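How to Set Up a Tidy Charging Corner on a Plain Table

I love a good charging corner. Once you have one spot where everything gets its power, you stop crawling behind the couch for a free outlet, and your kitchen counter comes back to you! Mine took 40 minutes from start to finish, and most of that was untangling cords I should have thrown away years ago.

What you need

A table or desk you can push close to a wall outlet
A power strip with its own switch
Soft hook-and-loop ties
A damp cloth and a dry one
Masking tape and a pen
A small tray or box for loose bits

Step 1: Pick the corner

Go for a spot where two walls meet. The walls keep things from sliding off the back, and the cords have somewhere to run that isn't across the floor. In our old place in Liltotton I had the table under a window, which was lovely until the afternoon sun started cooking my phone. In the Dustdale apartment it went straight into the shady corner and it has stayed there ever since.

Step 2: Clear everything off

And I mean everything – even the plant. Wipe the top with the damp cloth, then go over it with the dry one, and let it dry completely before anything electrical comes near it. If your table has a seam or a leaf, run a corner of the cloth along it. Crumbs love a seam.

Step 3: Sort the chargers

Lay them all out and match each one to a device you still own. Anything without a partner goes in a bag for recycling. Check the cords that are left for splits, bent prongs or bare wire, and don't keep a damaged one "just for now." Then put a flag of masking tape near each plug and write on it what the charger is for. This is my favorite part (I know, I know), and it pays off the first time you need to unplug the speaker and leave the laptop alone.

Step 4: Place the strip

Try the strip in a few positions before you plug it in. I used to line mine up square with the back edge, and the bulky plugs kept bumping the wall. Set at an angle, with the switch end toward you, it gives every plug a bit of elbow room and you can reach the switch without stretching. Wide sockets are a real help here too. 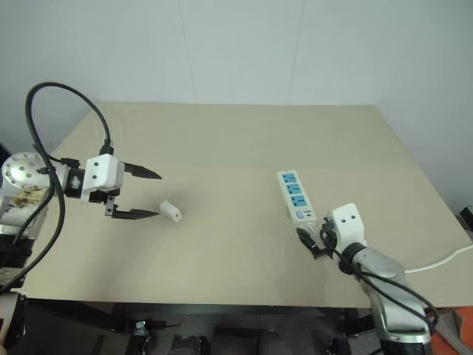

Reading time: 3 min | 702 words in the full guide with comments

A white strip with blue sockets is easy to find on a pale tabletop, and a diagonal position like this leaves open table on the other side for the devices themselves. Small things that roll, like the little white cylinder lying on its side, are what the tray is for.

Step 5: Plug in and tie up

Plug the strip directly into the wall, never into another strip. Add your chargers one at a time, largest first. Gather the extra length of each cord into a loose loop and tie it once. Keep heaters and kettles off this strip, and check the rating on the label before adding anything hungry.

Step 6: Live with it for a week

Move things around! My tray started at the back and ended up by the front edge, right where I drop my keys.

Next in this series: labeling the cords behind the TV.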